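Storing apples in wicker baskets – liner or no liner?
Reading time: 4 minutes
6 replies · 18 shares

crispercase
Posted November 13, 2019

I want to settle on a way of keeping apples on the bench. At present they go in a woven wicker basket on a white tabletop, beside a yellow fruit. No liner. I buy mostly red varieties and go through a bag a week. My concern is bruising at the contact points, where the skin sits on the raised parts of the weave.

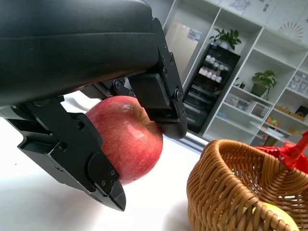

Photo: crispercase / own work

Candidates for a replacement are the Folik wire bowl and the Calleo tray, which is moulded and has no weave at all. I would sooner keep the basket if there is a sound argument for it. Load is 1,680 g when full.

3 comments on this post

tarewt
Reply

Weave pressure is overrated as a cause. Most bruising happens when the fruit is dropped in, and the mark takes a day to colour up, so people blame whatever it was sitting on. Lower each apple until it touches and then let go. I have used unlined wicker for years and lose very few.

More of a worry to me is the yellow fruit. If it is a banana, move it. It gives off ethylene and the apples will go mealy well ahead of time.

northbench
Reply

Disagree on the weave. A fine, tight weave is fine. A coarse one with a hard rim will mark soft varieties such as McIntosh under their own weight if you stack them. One layer only, stem up. Agree on ethylene.

The other question is what is tied to the thing. Tassels and trim shed fibre, and fibre sticks to waxed skin.

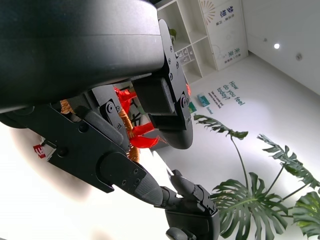 Red tassel, strands frayed at the lower end.

I cut mine off. Loose cord catches when you lift the basket from a shelf, too.

crispercase
Reply

The trim stays for now, as it comes out each year with the rest of the red decorations and goes back in the cupboard after. Noted on the fibre. The apples get rinsed before eating in any case.

On stacking: I had been going two deep. I will drop to a single layer and put the surplus in the fridge. One apple from the last bag weighed 726 g on my scale, which I put down to the scale.

tarewt
Reply

That scale is out. Check it against a litre of water.

On handles, I would favour a tall loop over two side grips. You can carry it in one hand and the load hangs level. The drawback is that a loop standing over the opening gets in the way of your wrist when you reach in, and that is when fruit gets knocked. 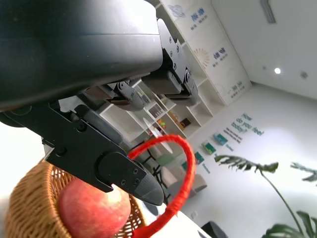
If the loop is soft and not structural, don't lift a full basket by it. Put a hand under the base. I had a Darside basket where the handle was only threaded through the top course, and it pulled the rim out of shape in one season.

pomewright
Reply

Seconding the hand under the base. I would add that gripping by the rim is no better. The rim is usually a border wound over the stake ends, and pinching it in one spot works the strands loose. Once a strand end is free it will scratch fruit, and that is the damage people mistake for bruising. Run a dry cloth around the inside. Wherever it snags, trim flush with side cutters.

Also, take off any labels or fabric tags near the opening. They hold crumbs and damp.
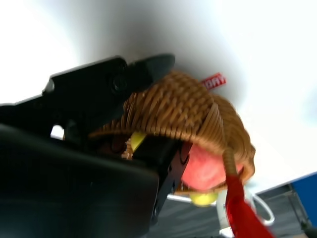

Rim and coiled edge. The tag reads "DAY", start of the word hidden.

northbench
Reply

Tags are harmless – wash your hands and move on. Trimming strands is good advice, although I would use a dab of food-safe glue on the cut end as well, otherwise it works back out.

For the record, I tried the Calleo tray. Fruit rolls about in it and there is no airflow underneath. The Colombo version has ribs and is better, but it costs more than three plain baskets.

crispercase
Reply

Going with the basket, then. Single layer, no liner, anything ripening fast kept in a separate bowl. I will do the cloth test tonight and trim what catches. No glue unless the ends lift again. I'll report in April, when the local apples are past their best and any fault in the storage should show.

Share this thread · 18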